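Omen build - progress report for May
To: Lorna Ambrosio
From: Rania Slaoui, Bonden shared workshop

We've had a cracking month! Both arms are on the base bar, the side walls are up, and Byung-chul has redone the cabling twice (the second go is far neater). Spending so far is £881, with £80 still set aside for spare gripper fingers.
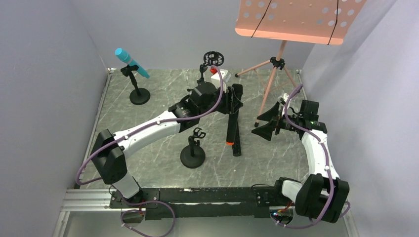 Both arms over the marble-patterned floor, with the mic stands and the pink music stand.

Next up is getting a microphone into a clip without knocking the stand. Bendik wants 40 tries logged per arm before we change any settings - I'd have settled for fewer, but he's right. We'd also love another 4 evenings of bench time in the workshop, if the grant can stretch to it.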